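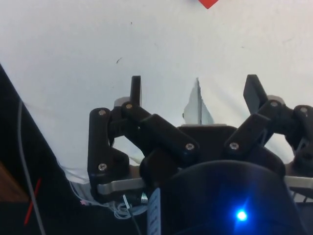

If you have ever wanted to get a whole family to pick up after themselves, I can recommend an afternoon at the open day at Modberg, where the Dilliditz people were putting a robot through its tidying paces. I went for the free coffee and came home with a page of notes, all of them about my own craft room! Take the table covering. They work over plain white, and even with a few soft folds and creases in it, those black fingers stand out so clearly that I went straight home and dug out an old white sheet for my sewing table. Dropped pins and dark buttons are so much easier to find.

Tips I brought home

1. Put the basket where the work is. I used to keep mine on a shelf across the room (and then wonder why the scraps lived on the floor). A woven basket close by means a short trip for every single thing, and short trips get made.
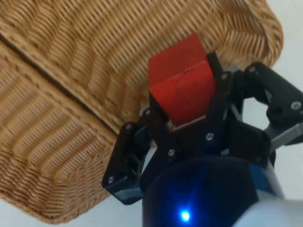 2. Choose low and open over deep and lidded. Anything deep turns into a place where scissors go to hide. If you can see the bottom, you'll know when it's time to sort.

3. Pick up one thing, put it away, then go back for the next. It feels terribly slow, I know, but I timed myself on the button drawer and was done in 18 minutes, with no little piles left over to deal with after supper.

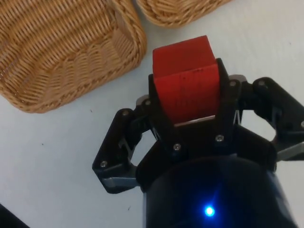

Do I need matching baskets?
Any baskets you have will do, as long as they sit flat and don't snag yarn or fabric. Matching ones look nice together, but a shoebox lid works just as well while you figure out what goes where.

4. Clear the middle of the table first. Everything that belongs in a basket goes to one side, and the middle stays free for whatever you're making. I do this before I so much as thread a needle, and my husband has started doing it with the mail, bless him.

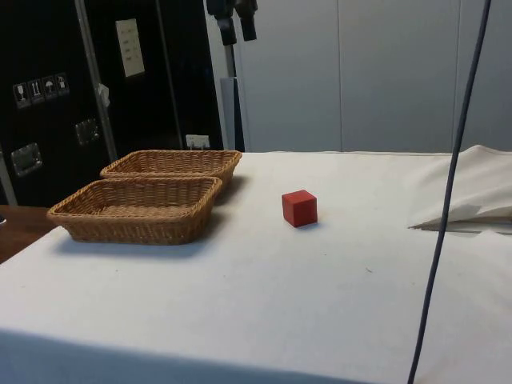 He still leaves the catalogs, mind you, so those have a basket of their own by the back door now, and it goes out to the recycling on Tuesday nights whether he has read them or not.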